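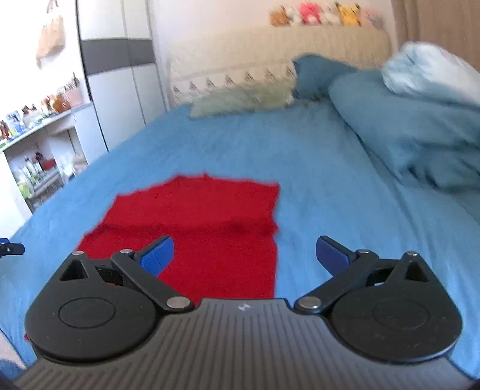 How a robot learns to fold

A robot does not know what a cloth is. To fold one, it needs examples – a great many of them. Each example is a recording of a person doing the job.

The person holds a gripper in the hand. A gripper is a tool with two fingers that open and close. A camera on the tool records what is in front of the fingers. Other parts, called sensors, record how the tool moves and how wide the fingers are open.

One recording is called an episode. In the Vinow project, an episode starts with a cloth lying flat on a bed and ends when the person lets go of the folded cloth. The project has 964 episodes. They were made in 16 bedrooms.

Why so many bedrooms? A system that has only seen one bed may fail on another. Sheets have different colors. Pillows and toys sit in different places. The system must learn which things matter for folding and which do not.

Zsolt Dudás checks the episodes. If the camera was covered or the cloth fell on the floor, he marks the episode and it is left out. After checking, 878 were kept.

Words to know
Gripper: a tool that holds things.
Episode: one recording, from start to finish.
Sensor: a part that measures something.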